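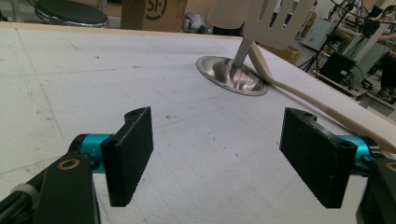
An open gripper over the worktable, with kitchen utensils on and beside a steel stand.

Search this site
Enter keywords
Go

Student Robotics Project Turns to Kitchen Tasks

March 3, 2026
By the Westent College Communications Office

Students in the applied automation course at Westent College have begun the second stage of Poka, a project that studies how ordinary kitchen work can be taught to machines. The project is open to students in their final two years and is carried out in the automation laboratory of the Van Dijk Building.

Students in the project use hand-held grippers to carry out short household tasks. Each task is recorded from the gripper's own point of view, and the recordings are then used in class to train and test control software. The tasks in the present stage involve a utensil stand with a paddle-shaped utensil, a slotted spatula and other long-handled tools. Students practice taking a utensil down from the stand, setting it on the table, and hanging it up again.

The course has an enrollment of 20 students, divided into teams of two. Each team is assigned regular time at the worktable and is responsible for its own recordings, including the written notes that accompany them. By the close of the first stage in December, the teams had submitted 1,296 recordings that met the standard set by the course. Recordings in which the utensil left the camera's view, or in which the starting position was not entered in the notes, were returned to the team for repetition.

The first stage was limited to objects that stand or lie flat on the table, such as cups and small boxes. Hanging objects were added at the request of the students, several of whom had noted in their December reports that the earlier tasks no longer presented much difficulty. A long handle can swing when it is touched, and the opening at its end must be lined up with a hook before the utensil can be released. The course guide now devotes a full section to the approach angle of the gripper fingers and to the speed at which they should close.

Instruction is given in a weekly lecture and a laboratory period. Students with no previous experience in programming may enroll, provided they complete the introductory workshop offered at the start of each term. Grades are based on the quality of the recordings, a written report, and a demonstration before the class.

At the end of the term, 10 students will be selected to represent the college at the Tremosex Student Automation Meet. Participating schools will be asked to present one household task and to explain the methods used to prepare for it. Westent College will present the utensil task. Selection will be made by the course instructors on the basis of the written reports, and the names of those selected will be posted outside the laboratory.

The college has taken part in the meet once before, with a sorting project completed by an earlier class. Materials from that project remain available to current students in the laboratory's reference collection.

Students wishing to join Poka for the coming academic year should submit an application form to the department office in the Van Dijk Building. Applications must include a short statement of interest and the signature of an academic adviser. Laboratory hours for the remainder of the term are posted at the department office.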